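Nollton home set, gallery page

Quick one. Been promising this page since February and people keep emailing to ask what the collecting looks like day to day, so, gallery. Notes under each bit are typed fast, sorry. Will tidy later (won't).

Short version for anyone new. We go into lived-in homes with a hand-held gripper and do ordinary jobs with it. Pick up, put down, open, shut. Every go gets recorded and the recordings feed the policy Skovudent is training. 825 good episodes in the Nollton set as of this week. Target was 400 for the first round so we're well past, mostly thanks to the bedrooms, which went quicker than anybody planned for.

Still waiting on the kitchen and laundry pictures from the other laptop. Captions for those are up already, pictures get slotted in when I've got them. Only the bedroom one is in so far.

KITCHENS (pictures to come)

Mugs to the sink. The job everyone starts on. Looks dull, is dull, teaches you more about your own wrist than anything else on the list. Handles facing away are the hard ones. We do them facing every which way on purpose, a set where every handle points right is no use to anyone.

Tea towels, bench to hook. Thrown out the first day of these. Operator was flicking the towel to get it over the hook, worked a treat, but the flick was too fast for the tracking and half the poses came back rubbish. Slow is fine. Slow is what we want.

Cutlery drawer. Open, take a spoon, shut. Three parts and we label them as three parts. If you only shut the drawer with your hip that's not a demonstration, that's you shutting a drawer. Please use the gripper.

Bread bag and the little plastic tag. Gave up. Might come back to it.

LAUNDRIES (pictures to come)

Socks out of the basket and into pairs. Nice episodes these, long but steady. The pairing bit is where new people hesitate, hovering over the pile deciding. Decide before you start recording. Hesitation goes straight into the data and then the arm hesitates as well, we've watched it do it.

Pegs. Spring pegs are tough on the rubber pads. Swap the pads when they go shiny, don't wait until they slip. Spares are in the blue tub at the Leung workshop, sign the sheet.

Powder scoop. Anything that pours goes in a seperate folder. Don't mix it with pick and place, the scoring script falls over.

BEDROOMS

Favourite rooms, for me anyway. Soft things everywhere, floor to work around, light through a curtain that changes on you between one go and the next. Good. That's what a home is like.

The rules we give operators are short. Leave the room how you find it. No making the bed, no shoving stuff in the wardrobe first. An early batch came from a display flat in the Vitilholm building, everything squared up and beige, and the model trained on it went to pieces the minute there was a jumper on the floor. So mess stays. If you trip over it move it, otherwise leave it.

Ask before you record, every room, even if they've signed for the whole house. Letters, screens, family photos, turn them over or work from the other side. If something personal gets in by accident write it on the sheet and we'll cut that episode, no drama.

Tissues into the bin is the big one here. 49 episodes from a single room on Wednesday, best run of the lot. Why tissues? Cheap, light, never the same shape twice. A wadded one gives you nothing to line up on, you can't say grab it by the corner, so the policy has to learn to look. And they squash, so the jaws close further than they would on a block the same size and the width reading is all over the shop. Useful, that.

How we run it: start with the jaws open and well away from the bin. Reach, close, wait a beat, lift, carry across, stop over the opening, let go. The stop matters. People want to lob it from halfway.

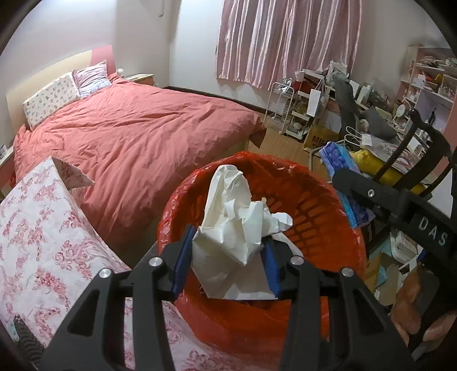
Same goes for the release. Open the jaws all the way, count to two in your head, then back off. If you pull away while the pads are still opening the tissue comes with you and you get an episode that ends with nothing in the bin. Keep those by the way! Mark them as a miss and upload anyway. We're short on misses, everyone deletes them out of embarassment.

Second tissue on top of the first, third on top of that, carry on until the bin needs emptying. Don't clear it between goes. A bin with stuff in it is a different looking bin and we want both kinds.

Bin liners, leave them how the household has them. Folded over, slid down one side, none at all, all good. Colour too, write it down in the notes column. If you catch the liner on the way out stop there, fix it by hand, start a fresh episode.

Pillows. Two-handed job for most people, one-gripper job for us. Pinch near a seam. Got 7 usable out of a whole afternoon, arms like jelly by the end. Calling it done for now.

Quilt corners, fold back and fold over. Looks easy. Thin ones are, thick ones spring out of the jaws. Grab less than you think.

IF YOU'RE COLLECTING THIS MONTH

Charge both batteries the night before. Check the clock on the recorder against your phone, the drift last round cost us a morning of lining things up.

Wipe the lens. Every room. Lint gets on it.

One room, one folder, room name then task name then your initials. No spaces. I mean it about the spaces.

Upload on the same day if the connection will let you. If it won't, bring the drive to Leung and leave it in the tray by the door, labelled.

Breaks are paid. Take them. Sloppy grasps all turn up in the last stretch before lunch, you can see it on the plots.

NEXT

More bedrooms, two more units in the Nollton block have said yes. Then hallways: shoes onto racks, keys into bowls, post off the mat. Bathrooms are on hold until we've sorted a privacy form that makes sense to a normal person.

Skovudent want a go at a mixed set as well, same tissue job done in a kitchen and a lounge, to see if it's learned the tissue or just learned the bedroom. Fair question. Will put those up here as their own section when there's enough.

Kitchen and laundry pics by the weekend, hopefully. Email if a caption's wrong or if it's your room and you'd like it off the page, it'll come down same day.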